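Home | Visits | Workshops | Homes and Interiors | About | Contact

A Thursday at the Droscombe open day

I had been meaning to get over to Droscombe for ages, and when the April open day landed on a Thursday I had free, I finally packed a sandwich and went. The bus drops you at the bottom of the hill (the 86, if you're planning a trip) and it's a good 20 minutes on foot from there, a bit longer if you stop to look in the windows on the way up, and of course I did.

Droscombe is an old mill building that now holds all sorts of rooms and studios to do with home life. Downstairs is Sirner, the bedding people, with shelf after shelf of blankets and a very patient welcome for anyone who wants to touch everything. Upstairs is Seltus, where the subject is clothes: washing them, mending them, and the part I came for, folding them and putting them away. I could have spent the whole day between those two floors!

The bedroom was my favorite stop. I liked the soft gray headboard with its light wood posts, and the chunky cream knit thrown over the corner made me want to go straight home and dig out my own. A blue long-sleeved top was out on the bed for folding.

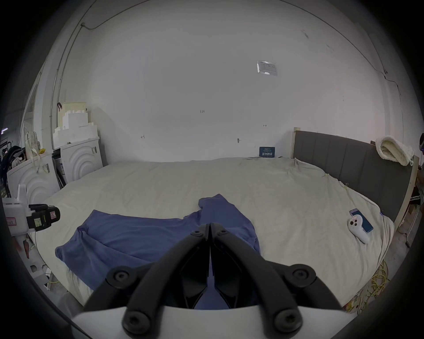
The blue top on the bed, upstairs at Seltus.

I've always folded on the kitchen table, standing up, with one eye on the stove, so a whole bed to work on felt like a luxury. The advice in the Seltus leaflet is to lay the body out first, smooth from the middle toward the edges, and only then bring the sleeves in. I do it the other way around and have done for years, and that probably explains the state of my sweater drawer. The leaflet also suggests doing a few things each evening and not saving the whole basket for Sunday. I'd love to say I'll stick to it.
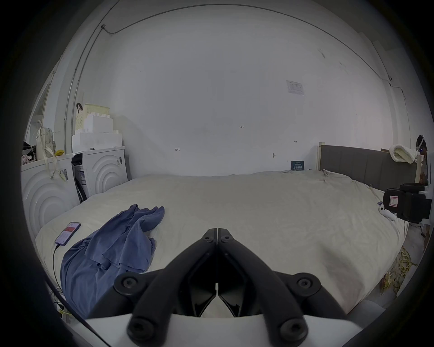
I also came away with strong feelings about duvet covers. A plain cream one is so forgiving, and you can see a dark garment against it right away, even when it's all in a heap. My own is a busy floral, and I have lost more navy socks on it than I care to admit. Wrinkles don't bother me much on a bed, either. A bit of rumple looks lived in, and I'd sooner have that than a bed I'm afraid to sit on.

As for tops, I've decided a good lift and shake by the shoulders before folding is worth the extra few seconds. 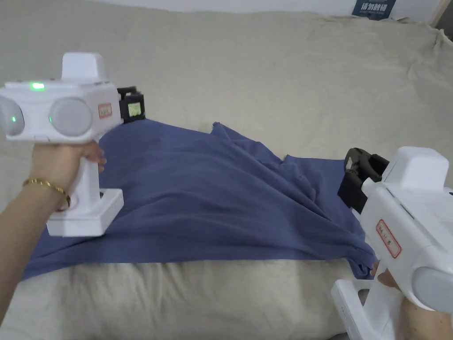 Lunch and getting home

Dagdag, the café on the ground floor, does a very decent lentil soup, so my sandwich came home with me uneaten. Get there before noon if you want a seat by the window. I bought a small cream blanket from Sirner on the way out, after going back to it three times, and carried it down the hill under my arm. The next open day is in the fall, and the Seltus room will be doing coats and winter storage.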